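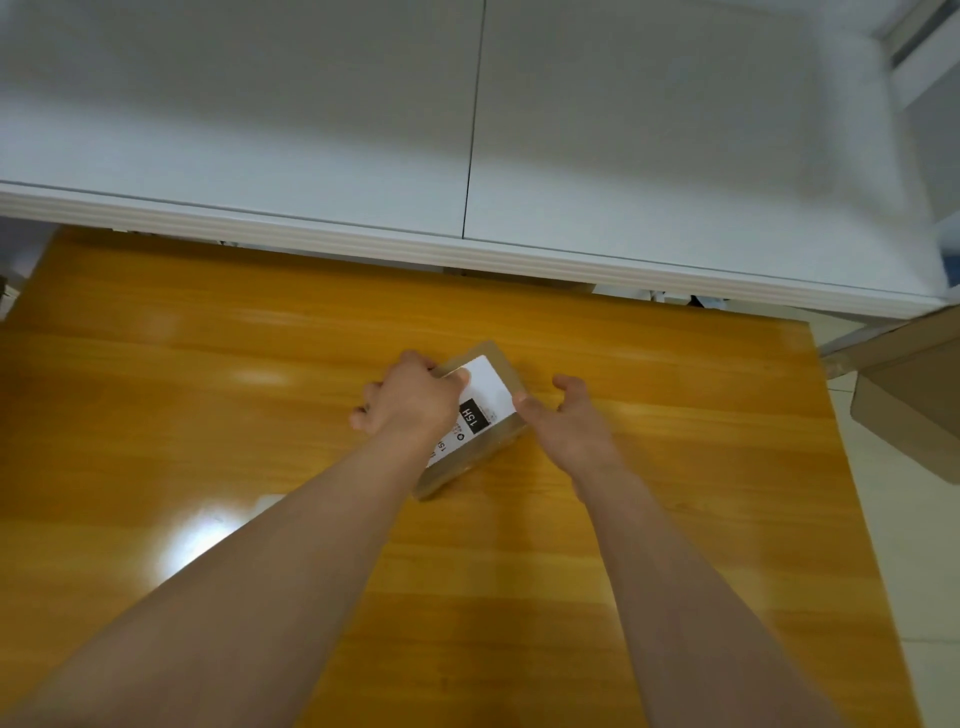 LANSIDE, 15 April 2021

Wiesława Krawczyk has eaten her meals at the same worktop for 23 years, and for most of that time she couldn't stand it. It was orange when she moved in and it is orange now. The letting agent called it honey.

"I wanted white," she says. "Everyone wanted white. My sister had white and I was jealous of her for years."

Last winter she had a joiner in to price a replacement. He knocked on it with his knuckles, looked underneath and told her she would be paying good money for something worse. She kept the wood, had it sanded and oiled, and spent what was left on a new tap.

Joiners in this part of town have been having that conversation a lot. Halima Mollel runs Plister, a two-person workshop behind the bus depot, and before last year nearly all her work was fitting new kitchens. Now she spends half the week repairing old ones. People have been at home, she says, and they have been looking at their kitchens at eleven in the morning, in daylight, with nowhere to go.

Some of them look and decide to rip the lot out. Others ring her about a burn mark.

A burn mark is usually an easy job. So are cup rings and the grey patches that form behind a tap. Mollel scrapes off the old finish with a cabinet scraper, sands through the grades and stops earlier than most people would. Go too fine, she says, and the oil sits on top and goes sticky. She puts on three thin coats, wipes each one off after a quarter of an hour and leaves it overnight before the next. The rags are laid flat outside to dry, as oily rags left in a heap can catch fire.

What she can't put right is rot around the sink. If a screwdriver goes into the wood beside the cut-out, that section has to come out. She let in a new piece for a family on Fashola Road in December and the join is easy to find if you know where it is. They didn't mind. The quote for a whole new top had been nine times as much.

Sobia Siddiqui went the other way. Her kitchen in the flats at Trastuvetti had wood of much the same colour, and she had it taken out two years ago and a pale stone-effect top put in. She has no regrets. She has three children and doesn't want to oil anything.

"People get sentimental about wood," she says. "I wipe mine down and go to work."

Her old top didn't go to the tip. Her neighbour Wojciech Czarnecka carried it down to his lock-up, cut it in two and made a bench from the longer piece. The shorter piece is still leaning against the wall. He says it will be shelves.

Mollel charges £50 to come out and look, and takes it off the bill if the job goes ahead. She has a waiting list of five weeks. Her advice to anyone who would sooner do it themselves is to try the back corner first, where the bread bin goes, and to leave it a few days before touching the rest.

Krawczyk is due another coat in the autumn. She has already bought the oil.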